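Folding hooded sweatshirts for a shallow drawer
Laundry and Linen > Folding and Storage
Page 1 of 1

porura_drawers
I have a dresser with drawers 16 cm deep inside, and hooded sweatshirts are the one item I can't get to a consistent size. T-shirts and sweatpants file upright without trouble. The hoodies come out thick at one end because of the hood, and the stack leans.

Current method: face up, sleeves crossed over the chest, hood folded down, then in half twice. Looking for something repeatable. Fabric is mid-weight cotton fleece, nothing technical.

Yanti Saragih
Crossing the sleeves over the chest puts two layers of sleeve on top of the body in the same place, then you double it twice. Lay each sleeve back along its own side so the cuffs point at the hem. The thickness is then spread over the full length.

Sequence I use:
Lay flat, smooth the body from the center out.
Fold one side in to the middle, sleeve turned down parallel to the edge.
Repeat on the other side.
Hood down onto the back panel, drawstrings inside.
Fold from the hem in thirds.

balus_2
Disagree on the hood. If you fold it down last it sits on top of everything and makes the lump the OP is describing. Fold the body up from the hem and tuck the roll into the hood. It holds itself closed and you can throw it in a drawer any way you like.

porura_drawers
The hood tuck gives me a ball. It holds together, but it is well over 16 cm high and the drawer won't close on it.

Setareh Jalali
The surface matters more than the sequence. I used to do this standing at a dresser top and the sleeves always hung off, which pulled the body out of square before the first fold. A bed has enough width. Put the sweatshirt down with the sleeves straight out to the sides and the hem toward you, and keep the rest of the pile to one side so you aren't shifting it between folds. A quilted bedspread is fine as long as you pull it tight first. 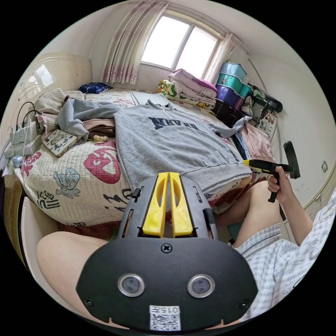 Yanti Saragih: agreed on the width, less so on quilting. Fleece grips a quilted cover and the bottom layer stays behind when you turn the side in. I get a straighter edge on a plain sheet.

Setareh Jalali
It grips, yes. I count that in its favor – the back panel stays put while the front is being smoothed. If it drags, lift the side seam clear before turning it.

zamani109
Has the OP considered face down? With lettering across the chest I always fold face down. The print ends up on the outside of the packet and you can identify it from above without unfolding. It also keeps the front pocket from catching your fingers.

balus_2
Face down also puts the creases behind the print, which is better for the lettering over time. On that I have no argument.

porura_drawers
Tried face down on the bed with the sleeves turned toward the hem, then thirds. Packet height is 14 cm standing on its fold, so it clears. The hood end is still thicker than the other. Alternating the direction of every second one has leveled the row.

Yanti Saragih
Alternating is the usual fix. You can also flatten the hood into a triangle before it goes down, which takes out most of the remaining difference.

zamani109
Zippered ones will not behave the same way. Close the zipper fully first or the front panels drift apart.

porura_drawers
None of mine have zippers. I'll try the triangle on the next load.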